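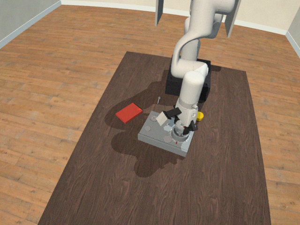
Reading pledge numbers - what do we have?

Friday, February 11, 2022
Posted by Zlata Chornovol, workshop notebook

Went back through the returns from the Vekwood reading pledge this morning, before the meeting with the library people. Writing it down while I still remember which bits annoyed me.

The claim on the poster is that 2713 people "took up reading" after the September giveaway. I wanted to find where that number comes from. It is the number of pledge cards handed back in. A pledge card has a name, a postcode and a tick box saying "I will read this book." So we have 2713 ticks. We gave out 4000 books. What went on between the tick and the last page we don't know, and the card doesn't ask.

Yaroslav's answer is that a tick is better than no tick. Fine. But I sat at the Drollitz shopping centre stall for an afternoon and watched people tick the box so they could get past me to the car park. I'd have done the same.

The follow-up

We did send a follow-up, to the 2000 people who gave an email address. Wiesława has the replies in a folder. She says most of them are kind and very few say anything about the book. One man thanks us for the tote bag. We did not give out tote bags.

I read 20 of them, picked by closing my eyes and scrolling, so don't quote this anywhere. What I noticed:

- people who say they finished the book mostly also say they belong to a library already
- several gave the book to someone else, and we have no column for that
- two had read it before
- one wanted to know if she could swap it for a thriller

The first point bothers me most. The whole idea was to reach people who don't usually read. If the ones who write back are the ones who were reading anyway, then we are posting free books to our own side. Nothing in the cards would tell us either way, as we never asked what anyone read before. I raised this in September and was told a longer card would put people off. It might have. We didn't try one.

The choice of titles

Deming thinks the list is the problem and not the counting. Too many prize winners, too thick, print too small. He took a box of the short story collection to the Rernedska estate and says it went in an hour, while the big novel sat there. I believe him about the hour. I'm less sure it shows what he thinks it does - he was also standing next to the chip van with one box and set up by the novel's table on the windy side.

Still worth a proper go. Two stalls, same spot, same day of the week, one with short books and one with the usual list. Swap them over at lunch. Cheap enough.

What I'd change on the card

Take off the pledge. Ask "When did you last finish a book?" with four boxes and leave it there. Put a number on each card that matches a number inside the book, so that if it turns up on the swap shelf at Farouk's we know it moved. Wiesława is against the numbers, says it feels like tagging pigeons. Noted.

Also: stop printing the total until somebody can say what it's a total of. I'll bring this up again and expect to lose.

To do: get the email replies typed up properly, all of them and not just the nice ones. Find out who wrote the poster. Ask the library if new memberships went up in Vekwood at all over the autumn, and compare with the year before. If they've gone down I'd like to hear it from them first.

Comments

Yaroslav Harasym
For the record I never said the tick proved anything, I said it was what the funder asked for. Agree on the question about the last finished book. Four boxes is one too many.

Wiesława Kwiatkowski
I can type up the replies but it'll be the end of the month. Some are handwritten and came by post, so the 2000 isn't the whole of it. The tote bag man has written again.

Deming Luo
It wasn't that windy.

Yevdokiia Kovalchuk
I wrote the poster. The draft said "pledged to read" and it got shortened to fit. Happy to put it back for the reprint if someone tells me before it goes off.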